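社区互助 > 兴趣活动 > 棋牌

**小区活动室想办一个国际象棋角,棋盘、时间和噪音怎么安排?**

Sevier 花园 3 号楼住户,发帖于 2025年3月31日

我们小区的活动室晚上基本空着,几位家长想每周办一次国际象棋角,大人小孩都能来。物业口头同意了,条件是九点前结束,不能影响隔壁的书法班。

手头的预算是 3,000 元,想先买棋具,剩下的留着买棋钟。有几件事拿不准:

- 棋盘买卷的还是硬的?多大合适?
- 小孩和大人水平差很多,怎么配对?
- 要不要收费?有人提议每人每次交 38 元,我觉得偏高。

另外我看大家常说绿白或绿米色的棋盘看久了眼睛不累,不知道是不是真有差别。

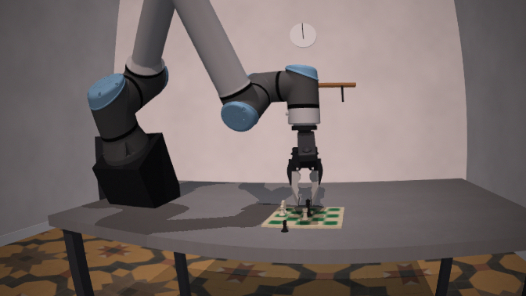
Kaisu Ahonen

颜色的事不用太纠结,绿配米色确实比黑白柔和,我们下了几年都用这种。要紧的是格子和棋子的比例。标准赛用棋盘的格子边长在 5 到 6 厘米之间,王的底座直径占格子的四分之三左右就行。太挤了小孩伸手容易碰倒旁边的子。

卷的便宜,好收,但刚买回来四角会翘,反着卷一晚上再压平。硬的摆出来好看,占柜子。你们每周都要收摊,我建议买卷的。

我们 Narnberg 路那边的棋角第一批买了八套,连棋子带袋子一共 478 元,没有买棋钟,半年以后才添了两个。刚开始来的人多数只想随便下下,放个钟在旁边反而紧张。

收费我不赞成按次收。按次收就得有人守在门口记账,谁晚来半小时要不要减,都是麻烦。我们是一个季度每人交 50 元,用来补棋子和买水,小孩跟家长算一份。丢得最多的是兵,买的时候多要一包。

配对:前两周别排,让大家自己找人下,你在旁边记一下谁赢谁。第三周开始,水平差得多的可以让子,大人让一个马或者一个车。也可以让时间,等你们有钟了再说。
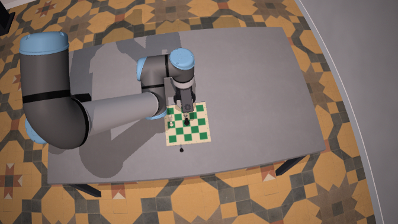

还有桌子。棋盘放在桌子当中、两边够不着,是常见的毛病,尤其是会议桌。桌面太宽的话,两个人都得站起来走棋,下到后面腰疼。宽度 80 厘米以内比较舒服,长桌可以并排放几副,棋盘之间留出放手肘和记录纸的地方。椅子要给小孩准备两三个垫子。

九点前结束的话,八点半就说一声不要再开新局。没下完的局面让他们拍下来,下周接着摆。

老槐树

补充一点噪音。棋子底下没有绒垫的,落在硬桌子上很响,十几个人一起下隔壁听得清清楚楚。铺块桌布,或者自己买绒布剪了贴上。我们 Sisham 里的棋角就是因为这个被投诉过一次,后来改到周日下午了。

教小孩先教车和象的走法,再教马,兵升变放最后讲。别第一天就讲王车易位。

räsänen_78

去网上搜一套就行了,哪有那么复杂。收不收费看你们自己。

Sevier 花园 3 号楼住户

谢谢各位。先定卷的,买六套,桌布从家里拿。收费改成按季度,等群里投票。活动室的桌子我明天去量一下,太宽就靠一边摆,让两个人斜对着坐,不知道行不行。

Kaisu Ahonen

斜对着坐不太好,一个人看棋盘总是歪的。可以把棋盘放在桌角,两个人坐相邻的两条边,棋盘转 45 度。或者跟物业借两张折叠桌。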